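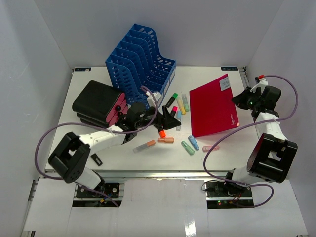 Usman Sethi 在上一讲的书面反馈中提出,双臂桌面整理任务若只报告最终成功率,读者无从判断失败发生在哪一段,也无从判断两臂之间究竟有没有配合;他建议把评分拆到子任务一级,并单独统计两臂等待的时间。本讲义按照这一意见作了修订,原第四节的评分表已废止,请以本稿为准。

机器人学习方法专题 第二单元讲义
双臂桌面整理:分段示教与分段评估
主讲:Lamduan Thammasiri
讲义整理:Atif Minhas
修订日期:2021年6月29日

一、任务与研究问题

本单元讨论的任务以办公桌面为对象。桌上有散放的荧光笔和马克笔、一个红色文件夹,以及一个蓝色塑料立式文件架。系统须将文件夹插入文件架的任一隔槽,并将各支笔归拢至指定区域。两条机械臂自桌面前沿伸入,工作空间部分重叠。

研究问题有两项。第一,将长时程示教数据按子任务切分后再训练,与整段训练相比,在子任务一级的成功率上有无差别。第二,若有差别,差别主要来自感知误差的减少,还是来自两臂时序的改善。

该任务的难点集中于三处。文件夹是薄而平的物体,平放时可供夹持的只有边缘,夹爪须贴近桌面进入,高度误差稍大即会压住封面或从上方滑过。笔类物体细长,部分带有半透明笔杆,深度估计在此类表面上不稳定。文件架的隔槽较窄,且文件架在每次试验中的朝向不固定,插入前须重新估计其角度。

二、术语约定

子任务:以夹爪开合状态的改变为起止点的一段动作。一次完整演示包含若干子任务,其顺序不作规定。

边缘夹持:夹爪自侧面接近,以两指夹住薄片物体的一条边。本讲义不讨论吸附式或铲起式抓取。

等待:一臂静止,且静止由另一臂占用共享区域引起。操作者因犹豫而停顿的时间不计入等待,标注时须加以区分。

共享区域:两臂均可到达的桌面中部。其边界由标定程序给出,不由标注者目测确定。

三、方法

3.1 示教数据的采集

演示由遥操作完成,两臂的关节角、夹爪开度与图像同步记录。数据集共含200次完整演示,由 Peadar Nic Aodha 与 Princess Lumbao 两人分别操作。每次演示开始前,桌面物体按随机生成的布局摆放,文件架的朝向亦随机给定。

操作者不得为了缩短时间而省略松开夹爪后的回撤动作。早期数据中有一批演示缺少回撤段,训练所得策略在松爪后停留于原处,另一臂随之无法进入共享区域。该批数据已全部剔除,不在上述总数之内。

3.2 切分与标注

切分先由程序依据夹爪开度曲线自动完成,再由人工复核。复核时应特别注意夹爪短暂松开又立即合拢的情形:若物体未离开夹爪,两段应合并;若物体已落回桌面,则前一段记为失败,后一段记为重试。

标注工具使用课程组维护的 Plesa。项目文件按演示编号命名,复核者姓名写入元数据。两名复核者意见不一致的片段不得自行裁定,应标为“待议”,在组会上处理。

3.3 策略结构

整段模型与分段模型采用相同的图像编码器和相同的动作解码器。分段模型另设一个子任务选择器,其输入为当前图像特征与最近一次完成的子任务类别,输出为下一子任务的概率分布。除此之外,两模型的参数规模、训练步数与数据增强方式均保持一致,以排除容量差异的影响。

两臂各有独立的动作输出,共享同一图像特征。对于共享区域的占用,分段模型以一个二值变量显式表示;整段模型不含此变量,须从图像中自行推断。

四、评估办法

每个模型在38种固定布局上各测试一次,布局在训练中均未出现。评分在子任务一级进行,分为完成、部分完成与失败三档。

文件夹插入:文件夹下缘进入隔槽且松爪后保持直立,记为完成;进入隔槽但松爪后滑出,记为部分完成;其余记为失败。

边缘夹持:夹住文件夹边缘并使其整体离开桌面,记为完成;夹住边缘但未能提起,记为部分完成。仅有接触而未形成夹持的,记为失败。

笔类归拢:逐支评分,不设部分完成。笔被推入指定区域而未经夹取的,记为失败,并在备注栏注明“推入”。

试验中如发生线缆勾挂,应立即停止,该次试验作废重做。作废次数须随结果一并报告,不得略去。

五、结果

在边缘夹持这一子任务上,整段模型完成17次,分段模型完成的次数高于前者,差距主要出现在文件夹角度较大的布局中。笔类归拢方面,两模型表现接近,透明笔杆的笔仍为主要失败来源,切分对此没有明显帮助。

就等待时间而言,分段模型有较明显的缩短。检查录像后可以确认,整段模型常出现两臂同时退让、继而同时进入的往复现象;分段模型因显式表示占用状态,此种往复很少发生。由此可以初步回答第二项研究问题:差别较多地来自时序的改善。

上述结论受到两点限制。其一,两名操作者的演示风格差异较大,尚未作分组分析。其二,文件夹仅使用了一种,封面材质与厚度的影响未经检验。Gremelow 实验室正在以不同厚度的文件夹重复本试验,结果将在后续讲义中补入。

六、课后作业

1. 阅读 Shaikh 数据格式说明,从示例数据中任选2次演示,独立完成切分,并与参考切分逐段比较,写明每处差异的理由。

2. 设计一种区分“等待”与“操作者停顿”的自动判据,说明所需信号及可能的误判情形。

3. 第三节中的子任务选择器仅使用最近一次完成的子任务类别。试论若改用全部历史,对训练数据量的要求将如何变化。

作业以书面形式提交至 Prurkau 教学平台,文件名须含学号与单元号。标注文件与文字说明分开上传,逾期提交按课程总则处理。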